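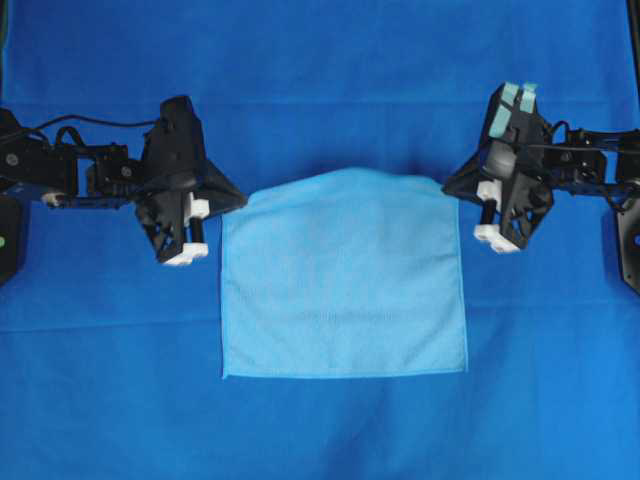
Light blue towel laid flat on a darker blue cloth.

Towels that stop absorbing after a few months: softener, detergent or water?
Started by lintgrade in Laundry and Textiles
August, Friday
Reading time: 3 min

lintgrade
I have a set of light blue towels from Cuvstead that took up water well when new. Now water beads on the surface for several seconds before it soaks in. I wash at 104 F with liquid detergent, full dose, and tumble dry on medium. No softener in the last 7 washes, but there was softener before that. Is this residue, or is the pile worn out?

pile_height
Residue. Softener leaves a coating on the fiber and it does not come out in a few warm washes. Run one hot cycle with no detergent and one cup of white vinegar, then a second hot cycle with washing soda. Do not combine the two in one load, they neutralize each other.

Brirnunitz
Check the label before you run anything hot. If the towels are cotton terry, the above is fine. If they are microfiber (polyester and polyamide), keep the temperature down and skip the dryer heat. Heat damage to split fibers is permanent and looks exactly like what you describe.

lintgrade
Label is washed out. I bought two kinds in the same order and can't tell them apart by color.

estside_wash
Pull a loose thread and hold it to a flame with tweezers, over a sink. Cotton burns and leaves soft gray ash. Polyester melts into a hard bead. Takes a minute.

pile_height
I disagree with Brirnunitz on one point. One hot wash will not ruin microfiber. Hotel laundries do it daily. The dryer is the problem, and so is washing it with cotton, which sheds lint into it.

Brirnunitz
Hotel laundries also replace their stock on a schedule. I would not use them as a benchmark for towel life.
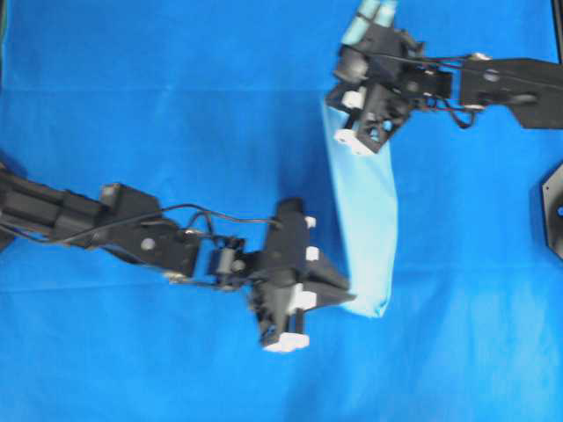

Towel gathered lengthwise into a long strip.

estside_wash
Storage matters too. A towel put away in a tight strip or roll while slightly damp will smell within days, and people then add more detergent to fix the smell. That makes the residue worse. Dry fully, fold loosely, and leave some air in the stack.

lintgrade
Burn test done. Hard bead on one, ash on the other. So I have both, and I have been washing them together.

pile_height
Then separate them. Cotton gets vinegar and soda as above. For microfiber, use warm water, half dose of detergent, an extra rinse, and line dry.

gsm_556
Has anyone looked at the water? I had the same symptoms with 556 gsm cotton towels. Nothing worked until I ran them through a friend's machine with a softener unit on the supply. Hard water minerals bind with detergent and stiffen the loops.

Brirnunitz
Agree that hardness should be tested first. Strips are cheap. I don't agree that it explains beading. Mineral scale makes a towel stiff. Beading is a coating.

gsm_556
Mine did both.

lintgrade
Water tests as moderately hard. Cotton set is in its second cycle now. I'll post again after 3 normal washes.

641 views
Contact | Copyright Güler Forums | Back to top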